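Search this site
Enter keyword
Print this page | E-mail this page

Learning at Home: The Clothes Hanger and How It Works
For readers in grades 2 to 4
Prepared by Morenike Olaniyan, Tavari Children's Museum of Everyday Things

Most homes have clothes hangers. They hold shirts, coats and dresses in closets and on rails, and they are used so often that few people stop to study them. This page explains the most important part of a hanger, the hook, and tells how hangers help to keep a room in order. 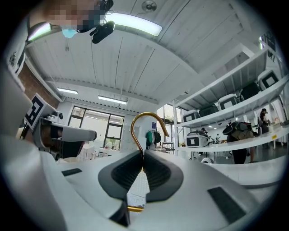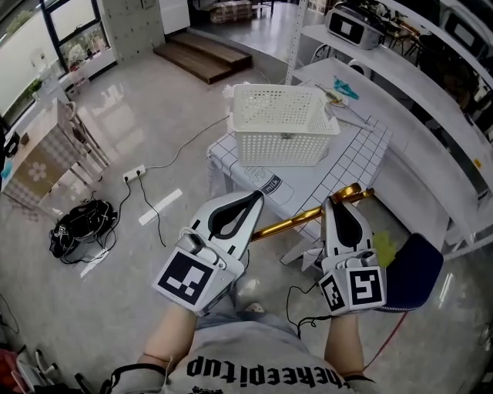
Why is the hook curved?

A hook has one simple task. It must hold on to a rail without being tied, glued or locked. The curve makes this possible. When a hanger is placed on a rail, the top of the curve rests on the rail and the weight of the clothing pulls straight down. This pull is called gravity. The heavier the coat, the more firmly the hook presses on the rail.

One side of the curve is left open. The opening allows the hanger to be lifted on and off. If the hook were a closed ring, it would have to be threaded on from the end of the rail, and every other hanger would need to be moved first.

What is balance?

The stem of a hanger is usually placed in the middle, between two arms of the same length. When a shirt is hung evenly, each arm carries the same load and the hanger stays level. When all of the weight is on one side, that side tips down and the shirt may slide to the floor.

Readers may test this with an adult. Hang an empty hanger on a rail and wait until it is still. Place one sock over the left arm and observe what happens. Then place the matching sock over the right arm, at the same distance from the middle.

What are hangers made of?

Hangers may be made of metal, wood or plastic. Metal can be bent into a thin shape and still be strong, so a metal hanger takes up little space. Wooden hangers are often thicker, and their wide shoulders help a heavy coat to keep its shape. Plastic hangers are light and come in many colors. Many wooden and plastic hangers have a metal hook at the top.

The museum's closet collection holds 402 hangers. Of these, 261 are metal. The oldest was given by Mr. Garba Briggs, whose family kept a tailor's shop on Lins Street.

To hang or to fold?

Some clothes are better on a hanger and some are better folded. Shirts with buttons, dresses and jackets are usually hung, so that they do not crease. Heavy sweaters are usually folded — their own weight can stretch the shoulders if they hang for a long time. Socks and small items may be kept in a drawer or a basket.

To hang a shirt:

1. Hold the hanger by the hook.
2. Slide one arm of the hanger into one shoulder of the shirt, then the other.
3. Fasten the top button.
4. Place the hook over the rail. Ask an adult for help if the rail is too high.

Hooks can have blunt or sharp ends. Hangers should be kept away from the face and should never be swung or thrown.

Words to know

Gravity — the pull that draws things toward the ground.
Crease — a line or fold pressed into cloth.
Stem — the straight part that joins the hook to the arms.

Teachers may request the closet activity sheet from Rakiya Etim in the Education Office. It is available to school groups from November.

Print this page | E-mail this page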